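Walldale Workshop Notes
@walldale_notes

1/ Labeling stored parts and cables so the label is still legible when you need it. This is the system we use at Walldale. It covers ink, surface, wording and location codes, in that order.

2/ Ink first. Water-based markers bead on polyethylene bags and wipe off with a thumb. Oil-based markers hold on plastic, metal and glass. Drying time depends on the surface. I allow 2 minutes on a bag and 10 on bare steel.

3/ Store capped markers flat. If one has been standing cap up for a month, make a few strokes on scrap before you decide it is dead.
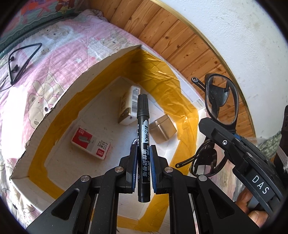
4/ SURFACE
Wipe with isopropyl alcohol and let it evaporate. Skin oil is the usual cause of failure on metal. On cardboard, write on the end panel and one long side. Never write only on the lid – lids get swapped.

5/ Powder-coated parts are the exception. Ink sits in the texture and can't be removed cleanly later. Use a tie-on tag.

6/ WORDING
Noun first, then size, then detail. "Screw, M4, pan head" sorts properly. "Spare pan head screws for bench" does not. Rhona Nisbet reworked our list this way in April and the number of separate names for the same washer went from 30 to one.

7/ Block capitals, minimum height 10 mm for anything on a shelf above shoulder level. Put a bar under 6 and 9. Put a slash through zero if your codes mix letters and digits.

8/ LOCATION CODES
Ours are shelf letter, bay number, box number: C-04-2. The code belongs to the place. If a box moves, the old code is crossed out and a new one is written next to it. Ross Haldane keeps the master sheet and it now has nearly 3,000 lines.

9/ Do not encode the contents in the location code. We tried this at the Moffat store. It worked until the first bay filled up, and then every code after it was wrong.

10/ Small items with no flat surface (keys, clips, adapters) don't get written on. They get a ring or a bag, and the ring or bag gets the tag. 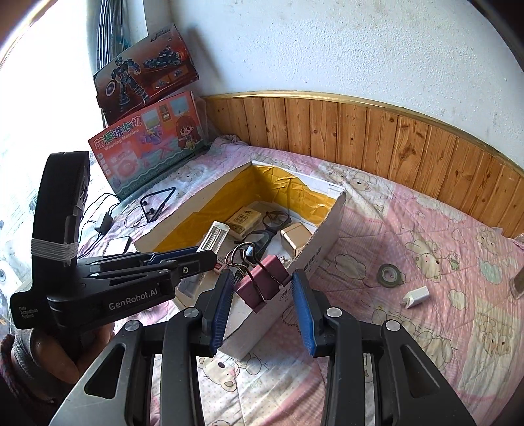 Binder clip and key fob on one ring, at the edge of the box.

11/ Cables: flag labels at both ends, set back a hand's width from the connector. Length goes on the flag. So does the connector type if the two ends differ.

12/ Check interval: once a year per shelf. Rewrite anything you have to tilt toward the light to read. Faded text is usually on the window side, so start there.

13/ Rhona asked about printed labels. Fine indoors on clean, flat surfaces. On curved parts the corners lift – round them off with scissors first. I still handwrite anything going into the unheated store.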